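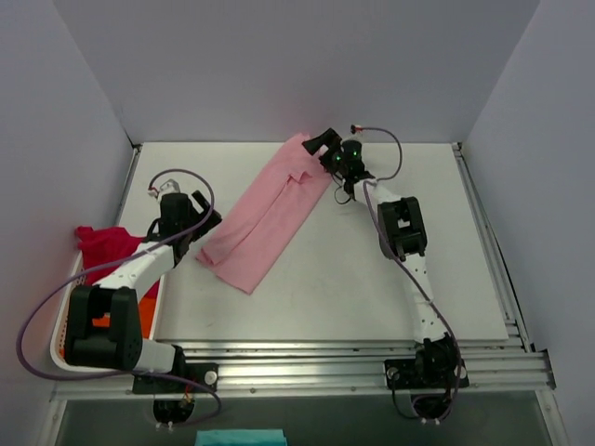
Pasari Everyday Cloth – Pink

Item 1442
In stock, ships from the Jendia warehouse

Soft pink cloth, plain, no print. Folds down to a long rectangle, goes in a drawer or a basket, done. Creases a little when folded, they are soft ones and shake out. No need to iron unless you like to.

Good for: kitchen, bathroom, gym bag, drying off the dog.
Not so good for: polishing glass. Get the Zollmont flat weave for that.

Details
Color: pink (also sold in gray and oatmeal, see item 505)
Material: cotton
Sold: singly or in packs of 8
Hanging loop: no – we get asked alot

Washing
Warm wash, with like colors the first couple of times. The pink can bleed a bit when new. Tumble low or line dry. Skip the fabric softener, it stops the cloth soaking anything up. No bleach.

Folding
Lay flat. Long sides to the middle, then over once more. Smooth from the top down, the bottom end likes to bunch. Fold in half again for narrow shelves.

Ordering
Add to cart above. Packs are folded, banded and sent out flat. Orders of 50 or more – email Mekdes Asfaw in the trade office for the price, dont use the cart, it won't apply the discount.

Returns
Unwashed, with the band on, within the usual return window. Washed ones we can't take back. Wrong color sent? Our mistake, keep it and we send the right one.

Customer notes
"Bought the gray last year, now the pink. Same softness, slightly thicker I think." – Rowena T.
"Color is nice. Wish it had a loop." – Mandla M.
"Arrived quick, one had a pulled thread, they replaced it teh same week." – Amparo G.

Goes with
Tello white plastic basket
Zollmont flat weave, pair
Pasari bath mat, oatmeal

Page updated July 2018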